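Grostow Opens Sorting Table Program for Small Shared Kitchens

New service begins in August at the Plellalitz kitchen and will be offered to members at no extra fee

PLELLALITZ, August – Grostow, the operator of shared kitchens for residents and small food businesses, today announced the start of Liren, a program which helps kitchen users to keep their worktables in order between one cooking session and the next.

The program is built on a simple arrangement. Each table receives a small set of trays and containers, and every item left on the table after cooking gets a place in one of them. Fresh vegetables go to a tray. Packaged snacks and other dry food go to a clear container, where everyone can see them. Washed things go to the dish rack, which stays on the table during the whole session.
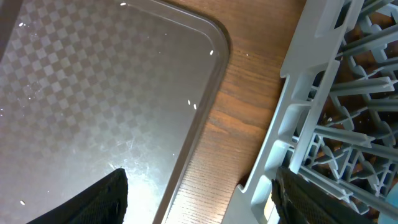 Grostow prepared the program after a survey among its members in which 509 people took part. The most frequent complaint was the time lost at the beginning of a session, when a member must first clear away the things of the previous one. Many members also wrote that they did not know which food they were allowed to throw away.

"Our members are polite people, and for this reason a single carrot can stay on a table for a week," said Nadhirah Teoh, head of member services at Grostow. "We wanted to give them a clear rule, so that they do not need to write a note or ask in the office. If the food is in the tray, the next person may use it."

Under the new rules, food in the open tray is free for all users of the same table. Closed packages are kept in the clear container until the evening check at 9 p.m. and are then moved to the common shelf. Used napkins and paper should be put in the bin before the member leaves. The trays are wiped at the end of each session by the person who booked it.

The trays and containers were selected together with Trnka, a supplier of kitchen goods that has worked with Grostow for more than 17 years. The two companies decided on plain models without dividers, as members of the test group found these easier to wash. Trays may be exchanged at the front desk when they become too worn.
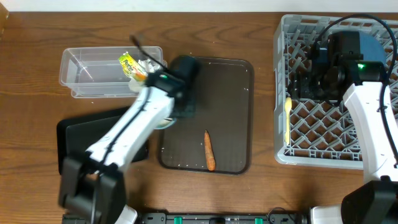
A Liren worktable with a clear container, a brown tray and a gray dish rack.

The test period lasted 2 months and included 2,526 booked sessions. During this time members sent their remarks on paper cards, and several of these remarks were taken into the final rules. One of them is that the dish rack should not be used for storing food, also not for a short time. Another is that the brown tray may be taken to the sink but must come back to the same table.

Members in Plellalitz do not need to register for the program. A printed page with the rules will be available at the front desk, and the staff will be glad to explain them at the first visit. Members who bring their own trays can continue to use them, on the condition that they take them home after the session.

About Grostow

Grostow operates shared kitchens which can be booked by the hour. Its members include home cooks, students and makers of small food products.

Press contact

Nadhirah Teoh, Member Services, Grostow, Plellalitz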